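Questions people keep asking me about the gripper trials

I've been comparing grippers at my own bench since August and my inbox has filled up with the same handful of queries, so I've put the answers in one place. If yours isn't covered, drop me a line and I'll add it (I usually catch up on messages on a Sunday).

Which grippers have you tried so far?

Three properly. The Emel is a two-finger parallel one with a short stroke and a lovely smooth close. The Urano opens a good deal wider but it's heavier, and you feel that in your wrist after an hour of hand-held work! The third is my own printed set, which I've been calling Pramach after a character in a story my friend Zubaida Jafri used to tell, and the name has stuck.

Why use them by hand first, when you've got an arm?

It's so much quicker to find out what's wrong. On the arm I have to set up the approach, watch it, stop it, fiddle, start again. By hand I can do 20 grabs in the time it takes the kettle to boil, and I can feel when a finger starts to twist. Once I'm happy, the same fingers go on the arm and I do the slow, proper runs.

Do you really do the same number of grabs with each one?

I do now. My first lot of results was a mess, with loads of tries on the gripper I liked and hardly any on the one I didn't. So it's 266 per gripper, same objects, same order, and no swapping halfway through because I'm bored. Naheed Rana went through my first spreadsheet and was very polite about it, but I took the hint.

What do you test them on?

Kitchen things mostly. Tubs with lids, mugs, a sponge, a bag of rice, a whisk. Lidded tubs are my favourite because they catch out nearly everything: come in too high and you're pushing on the rim, come in too low and the fingertips meet the table. I like to line up on a corner first and see how much room I've got on each side before going anywhere near it.
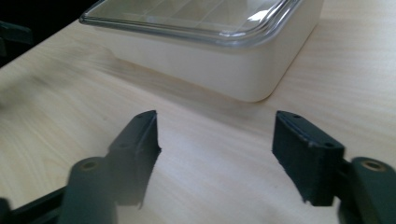

How much does a set of printed fingers weigh compared with bought ones?

Less than you'd think, but it depends how solid you print them. Mine lose weight quickly if I drop the infill, and then they flex, so I've gone back to printing them fairly dense. Weigh yours with the screws in, as the hardware adds up.

Which controller are you using?

A Farquharson board, the small one. I tried running everything straight off the laptop and the delay drove me round the bend, especially on closing. The board does the opening and closing itself and only tells the laptop when it's finished. Setting it up took me most of an evening, though the second time was far quicker!

Does the camera position matter that much?

Yes, loads. I had mine up high to begin with and got a beautiful view of the object and almost none of the fingertips. Moving it down and tilting it forward meant I could see both tips and the bit of table between them, and my misses dropped straight away. Do check the focus at close range before you tighten everything up. I didn't, and had to throw away a whole morning.

How fast do you close the fingers?

I have 5 speeds saved and use the second slowest for nearly everything. The fastest is fine for the sponge and hopeless for anything with a lid.

What's the one setting you'd change first?

The grip force limit. Mine came set at 900 in the controller's own units, and at that level it was squashing every soft tub I own. Bring it right down, then creep up until things stop slipping.

Can I have your finger files?

You can, just email me and tell me which gripper you're fitting them to, as the Emel and the Urano have different screw spacing. The Urano version still needs a bit of filing round the holes.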